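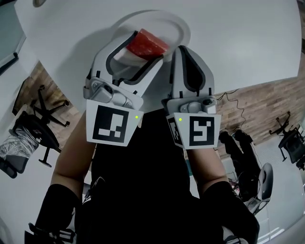 Page last changed: October 23, 2020 (fixed the break times in item 3, added the answer about wrist bands)

Wenier, Kyei Road kitchen
Minutes of the all-hands floor meeting

Present: tray line day and evening shifts, dish room, the whole table crew, the floor manager, the training lead, one person from the Nurar project on the speakerphone. Night shift sent a written list of questions, which I read out.
Minutes: me, from the evening tray line. It was my turn again, and I write the way I talk, so bear with me.

1. Last time's minutes

Approved with one change. I had written that the dish room "agreed" to the new rack layout. The dish room would like it known that they were told about the rack layout. Changed.

The June list is still open on two points: the fan over the pass and the locker keys. The manager has the fan quote and is waiting on a date. Locker keys, no news.

2. Where the Nurar arms stand

The Nurar person gave us the update by phone (the speakerphone kept cutting out, so anything odd in this part may be my ears!). The plan hasn't changed since the last meeting. A pair of arms goes in at the cold end of the tray line, where we put the sides and desserts on the plates. They won't go near the hot end and there's no plan on paper to put them there. I asked if "no plan on paper" meant there was a plan somewhere else, and the manager said no, and that I could write that down. So I have.

Before any arms go in, they need recordings of people doing the plating by hand with the grippers, one in each hand, over and over. That's the work at the white table. The table crew has done 280 good recordings so far on picking up and setting down a single item, and they've just started on the ones where two items go on the same plate. A "good" recording is one that got through the check without being thrown out. The thrown-out ones don't count toward anything, and that led to a long talk, see item 4.

Somebody from days asked what the arms can do right now, today, if you switched them on. The Nurar person said they can pick up a block from a plate and put it down on another plate, slowly, and they're not great yet if the plate has been turned or moved. Somebody else said that describes a few people they've trained. Laughter, and I'm minuting the laughter.

Night shift's question: will there be a date? Answer: not until the two-item recordings are done and tested. The manager promised us at least 60 days' notice in writing before the arms run on a live shift. We asked for it to go up on the board by the time clock as well as by email, as half of us don't look at the email. Agreed.

3. The table crew and how the work is going

I'd asked for this item myself. I did my first turn at the table this month and I had a lot to say, and so did everybody else.

First, it's tiring in a way the line isn't. You're leaning over the table with your arms out in front of you, and you hold the grippers up the whole time, and after a while it gets you between the shoulders. On the tray line your hands go up and down and you shift your feet. At the table you sort of lock. The taller people on the crew have it worst as they're bending down to reach the plate. Several people said the same thing, and one said it was her lower back and not her shoulders at all.

We talked about whether the table could go up. The manager wasn't sure the legs adjust, and will look. If they don't, she'll ask about blocks under the legs, provided it stays steady. The Nurar person said a change in height is no problem for them so long as it's written in the log when it happens. There's a chair for whoever's waiting, but so far we've all stood to record. A couple of us want to try it sitting. The Nurar person wants to see one test session done that way first.

Breaks. The old rule was one break in the middle of the session, and it wasn't enough. New rule as of this meeting: 10 minutes off after every set, away from the table, and it's paid. (My first version of this page had it as after every second set. Wrong, sorry, it's every set.) If the person watching the session forgets, just put the grippers down and go.

Sleeves and wrist bands. The training lead would like everyone to keep cuffs and bands well down the arm so they don't catch on the gripper handles. Later question from nights, answered after the meeting: yes, you may wear your own, and no, the company isn't handing them out. I've asked again about the company handing them out.

Tags. Please, please don't pick at the square black-and-white tags on the grippers or wipe them with the green cleaner. One set of grippers had a tag lifting at the corner and an entire afternoon of recordings was no good. Dry cloth only. And check that your green lights are on, both grippers, before you start a set. I've forgotten twice now, so I'm telling myself as much as you.

Bags and coats. Keep them off the chairs by the table, or at least off the one the watcher needs. There are hooks by the door. I know the hooks are full. The manager will get more hooks.

4. Thrown-out recordings and what they say about us

This took the longest and it got a little warm, so I'll try to be fair to all sides.

Some of the crew had heard that the thrown-out recordings were being counted by person. The worry is pretty simple. If you drop the block, or pinch it too hard, or come at the plate at a bad angle, does that go in your file? Will it be used when hours get handed out? One person from evenings said she'd stopped trying the harder pickups for that reason and was just doing the safe one each time, from the right, same as before. The Nurar person said (and this surprised me) that doing the same safe one every time was worse for them than a few drops, as the arms only learn the one way in.

So we've got people nervous about drops, and a project that would sooner have the drops. It seemed silly to all of us once it was said out loud.

The manager's answer, as close as I could get it down: the check on recordings is a check on recordings. Shift leads don't see it. It doesn't go into Morus, and Morus is what hours are built from. She'll put that in writing. The training lead does see who recorded what, so that she can go over grip with anyone who wants help, and she offered to stop seeing names unless the person asks. We took a show of hands and most of us want it that way. Agreed, starting with the next session.

I'd like it in the minutes that I still think we should be able to look at our own. Nobody objected. The Nurar person will find out if that can be done.

5. Jobs and hours

The one you all scrolled down for.

The cold end has two places on each shift. When the arms go live, one of those places becomes "minding", meaning you keep the arms supplied, fix plates that come out wrong and stop the thing if it needs stopping. The other place goes away on that shift. The manager said it plainly and I think people were glad of that, even if they weren't glad of the news.

What was promised: no one now on the cold end loses hours because of the arms. The people from the second place move to the hot end, the dish room or the table crew, and they pick first. Pay stays at the cold end rate or goes up to the rate of the new place, whichever is higher. Minding is paid at the table crew rate.

What wasn't promised: that new people will be hired when somebody leaves. I asked twice. The answer was that they'd "look at it each time." A person from the dish room said that in the dish room we know what that means, and she has a point – they've been one short since before June.

There was also a good comment from one of the older hands on days, who said the cold end is where people go when their knees or their wrists are bad, and if it's half gone, where do they go? The manager hadn't thought about it that way and said so. She's going to bring a list of lighter places to the next meeting. I don't want that one to slide, so it's the first item next time.

Does table time count toward seniority on the line? Yes. It wasn't being entered in Morus right and 59 hours were missing across the crew. They've been put back. Check your own anyway.

6. Small things

The radio stays off during recordings. It bothers the watcher and it's a fight over the station every time.

Plates used at the table stay at the table. They're marked on the bottom. Two had wandered back to the line.

The red block is not to be used as a doorstop. You know who you are.

The thin black cable hanging by the end of the table: the training lead will have it tied up so we aren't stepping over it.

7. Who's doing what

Manager: table height, more hooks, the fan date, the written notice about recordings and hours, list of lighter places.
Training lead: take names off the check, tie up the cable, set up a seated test session with Nurar.
Nurar: find out whether we can see our own recordings.
Me: put this page up, chase the wrist bands, chase the locker keys.

Next meeting is at the usual hour in the break room, and the dish room has the minutes. If I've got you wrong anywhere in this, leave me a note in the tray by the time clock and I'll fix the page.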